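Mountains on the Wall: Landscape Pictures in Public Rooms of Zasance
Project report, second year, Material Culture seminar

Introduction

In my region almost every waiting room has a mountain on the wall. Zasance lies on flat land, between beet fields and a slow river, and the nearest real peaks are several hours away by train. Still, when I sat at the dentist as a child, I was looking at snow and rocks. My project asks where these pictures come from, who chooses them, and what the people who sit under them every day think about them.

The town has 1,540 inhabitants. I visited the town office, the clinic, both bakeries with tables, the school, the guesthouse Jomon and the railway station. Then I did the same in the neighboring village of Krajčí, which has a smaller number of such rooms. The visits were made in February, mostly in the morning, when the staff had time to talk.

Method

In each room I made a short note about the picture: the subject, the frame, the height at which it hangs and what is near it. I asked the person in charge three questions. When did the picture come? Who chose it? Would you miss it? I did not record the interviews, only wrote them down on the same evening, so the answers are given in my own words.

For the history part I used two sources. The first is the old sales catalogs of Tullinon, a frame and print shop which delivered to schools and offices in the district until it closed. The second is the box of invoices in the town archive. The invoices are not complete — one winter is missing fully, and the damp has made some pages impossible to read.

What the pictures show
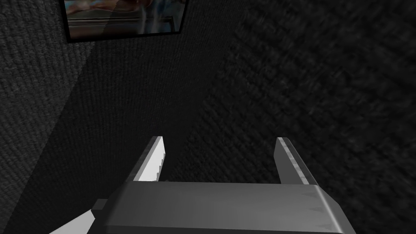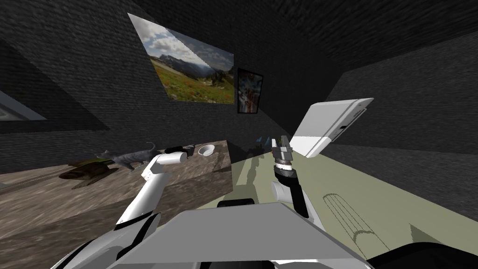 The mountain picture for public rooms follows a pattern which is almost the same in the catalogs and on the walls today. The far part is rock and air, the middle is a line of ridges, and the near part is something soft where the viewer could stand. The painting on the dark brick wall in the second picture has all of this: blue sky with clouds in the upper half, gray-blue ridges across the middle, conifers on the right, and a meadow with red and orange wildflowers in front. In the Tullinon catalogs this kind is listed under "Alpine, summer" and it was offered in more sizes than any other. The winter pictures were cheaper, and the sea was sold only in small formats.

People and animals are rare. In Krajčí there is one cow, in the shop, and the owner told me that customers speak about it often. A path or a stream appears sometimes, but usually a building does not. The clerk in the town office said that a house would make her wonder who lives in it, and then she would not be able to work.

Who chooses

I had expected that the pictures were chosen by the directors. In most cases it was the person who ordered the furniture, and the picture came together with it. One invoice for the school lists a landscape between coat hooks and a blackboard sponge. The price for the framed print was 400 crowns, which was more than the hooks but less than the wastebaskets on the next line.

The guesthouse Jomon is different. The owner bought her picture herself at a flea market and hung it opposite the window, so the guests have the beet field on one side and a glacier on the other. She knows the name of the glacier, but she has never been there.

Would you miss it?

Nearly all said yes, but they needed a moment before they answered. At the clinic the nurse had to turn around to see what is on the picture. She was sure that it was a lake. It is a valley with fog, and after we looked at it together she said it was still better than an empty wall, especially for those who wait for blood tests.

At the station the print has lost its color from the sun, so the meadow is now nearly the same blue as the sky. The station worker asked for a new one and was told to write a request. He has written it, and he would like the same picture again.

Limits of the work

I spoke only with people who work in the rooms and not with patients or passengers. I also could not find out who painted the originals for the Tullinon prints, as the catalogs give only order numbers. The notes from Krajčí are shorter than those from Zasance, because the shop closes at noon and I missed the first bus.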